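Gripper swap, day whatever

Sep 6, 2018

Quick one, got to be out the door soon. So the Pundimer fingers are on and the Troletti ones are back in the drawer. Swapping took ages, one of the screws had rounded off and Kibet had to come and swear at it for me.

First impressions. The Troletti pads are soft, grippy, lovely on small stuff. Useless on anything fat. The Pundimers are just stiff black plates with a scooped edge and a point at the end, no rubber at all, and I expected to hate them. Dont, so far. The points get under things. Screwdriver handles fine, hammer okay if you come at it square. Pleated air filter is the hard one, big round thing and the folds crush if you so much as look at it wrong.
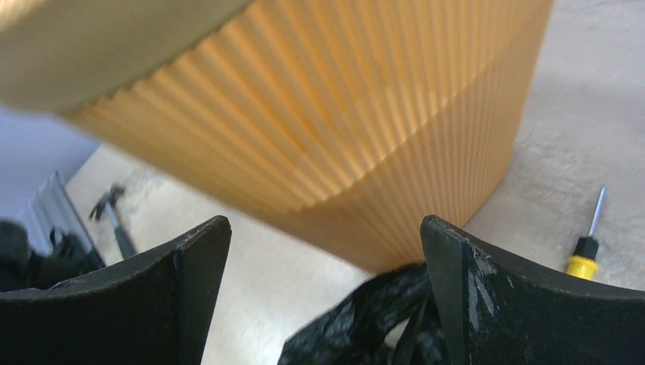

Force limit is the other headache. The Moketard controller goes up to 2000 on its own made-up scale and the manual never says what that is in newtons. Started at 40, everything slid out. Went up in silly little steps and settled on 274, which holds a filter and doesnt leave a dent in the pleats. Evdokia says I should be reading motor current instead and she is probaly right, but that means rewriting the logging and I'm not doing that tonight.

Wrist camera, still not happy. Anything close to it goes to mush and anything moving smears. Might try a shorter exposure and a brighter lamp. Kibet wants a second camera up on a pole, we'll see, cable run is a mess already.

To do: 3 more runs with the stiff fingers, same objects, then Trolettis back on with the new limit to be fair to them. Also ring Pawłowska about spare screws, proper ones this time.

More in October if the wrist joint lasts that long.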